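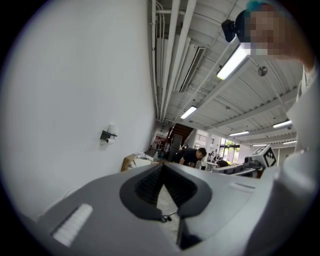
Closing gift for a buyer who's moving in with her parents – what would you give?

Asked by Noelia Cordero, Sep 28, 2020

Hi all, I've been licensed a little over a year and I'm closing on my fourth sale next week. Until now I've given everyone the same thing, a cutting board with their last name engraved on it from a shop called Penelora. People seem to like it fine. This time it's one buyer plus her mom and dad all sharing the house, and there are two different last names, and the parents are bringing a complete kitchen with them. So the board feels wrong.

My budget is $100, could go a little over. My broker uses Jiltlow for everything (they do the boxes with candles and jam) but I got one of those myself in July and half of it is still in the cupboard. Do I ask the buyer what she wants or does that spoil it? Also do you bring it to the closing table or drop it off later?

3 answers

Osaze Uzor
I stopped bringing gifts to the closing table years ago. Everyone's tired, there's a stack of paper, and then the poor buyer has to carry a basket out to the car with the keys in her teeth. I drop mine off 15 days after they move in. By then the boxes are mostly open and you get to hear how the house is treating them, and that visit has brought me more referrals than any gift I ever bought.

For three adults I'd do food, but a meal and not a box. Find a restaurant near the new house, get a gift card for dinner for three, and put it in a card you write by hand. Mention something from the search – the place with the pink bathroom, whatever you all laughed about. If you want something to unwrap too, Tiltton has nice plain doormats with no name on them, and every house needs one. You'd come in right at your number.

I wouldn't ask her outright. Ask what the parents like to eat, she'll tell you plenty. And check with your broker on the gift rules in your state before you spend anything, mine wants the receipt.

ogunleye_homes
candles are fine, people regift them, who cares. I buy 19 at a time and keep them in the trunk

PattyInEscrow
Not an agent but I see a lot of closings. The one buyers still bring up with me is a locksmith visit, paid for ahead of time. New locks and enough keys for everybody. With two generations in the house they'll need extra sets anyway! It ran a little over $100 where I am so call first. Second place was a small lemon tree in a pot, but only do that if you know somebody in the family will water it.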